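Ticket: Fingertip set and table budget, pick bench
Queue: Equipment purchasing
Status: Open – waiting on revised quote
Priority: Normal
Needed by: August
Affected: Arm bench, black table

Original request

Requesting approval to buy a replacement fingertip set for the gripper on the pick bench. The current pads are worn on the inner face and thin items rotate in the grip once they are lifted clear. It happens with stirrers, pens and similar. Thicker items are not affected.

Quote from Skasberg is $1,145 for the set, ex GST, freight extra. The discretionary limit for the bench is $2,000 per quarter. Nothing has been charged against it this quarter as far as I can see in Zuser.

Comment 1 (purchasing)

Zuser shows a commitment of $70 against the same cost centre for cable ties and hook tape. Please confirm that is yours. Also attach the freight figure. We can't raise the order on an ex-freight quote.

Comment 2 (requester)

Confirmed, the $70 is ours. Freight requested.

Before this goes further I want to rule out the cheap causes, otherwise we replace the fingertips and get the same fault.

Checked so far:

1. Grip force setting. Matches the value saved in the project file. Raised one step, no change on the thin items. Put back.
2. Finger alignment. Closed on a feeler gauge at the tip and at the root. The tip is fine. The root shows a gap on one side.
3. Mounting screws. One was under torque. Retightened, gap at the root reduced but still there.
4. Pad surface. Cleaned with isopropyl, left to dry, retested. Better for the first few picks and then back to the old behaviour.
5. Cable drag at the wrist. Ran the wrist through its range with the cable held off by hand. Rotation of the item is the same with and without, so I have crossed this one off.

Item 4 is why I still think it is the pads.

Comment 3 (purchasing)

Noted. Is there an alternative supplier? Anything over $1,000 needs a second quote or a line explaining why there isn't one.

Comment 4 (requester)

Assefa will supply blank pads cut to our drawing for $25 each. We would need to bond them to the existing fingers ourselves. Points against:

- Bonding takes the gripper out of use while the adhesive cures. If we did it on a Saturday the loss would be small.
- No spare fingers on the shelf, so a bad bond stops the bench.
- The root gap on one side may be in the finger itself, in which case new pads on old fingers won't fix it.

Points for: the price is obvious. We could also trial two surface textures for less than the Skasberg freight is likely to be.

Stoltcombe were asked as well and don't stock this gripper size.

Comment 5 (bench lead)

Suggest doing both in order. Buy four blanks from Assefa now ($100) and bond one pair. If the rotation stops, hold the Skasberg order over to next quarter. If it doesn't, the fault is in the fingers and the full set is justified. Either way it stays under the limit – 100 plus 70 plus 1,145 is 1,315, leaving 685 for freight and tax.

Please do not put clamps or a second table on this ticket. The bench is due for a layout plan of its own and I would like that costed separately, including cable routing across the floor.

Comment 6 (purchasing)

Approved for the four blanks. The Skasberg line stays in Zuser as a forecast, not a commitment. Revised quote with freight and GST is still outstanding.

One question for the file: the request says "thin items". Operations want to know what the bench is being used for, as it affects which budget the fingertips come out of. Consumable if it is demonstration work, capital spares if it is task development.

Comment 7 (requester)

Task development. The current job is tabletop work around a mug, with light paper items and sticky notes placed on the same surface. The stick is the part that needs the better grip. The mug is there as a target and the position of the paper gets changed between runs.
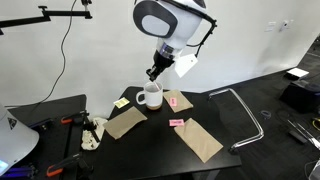
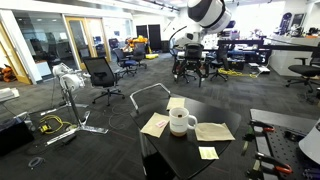

Mug, paper and sticky notes on the black table. The stick is in the gripper in the first view.

Comment 8 (purchasing)

Thanks. Recoded to capital spares. Leave the ticket open until the bonded pair has been tested, then add the result and either release or cancel the Skasberg forecast line.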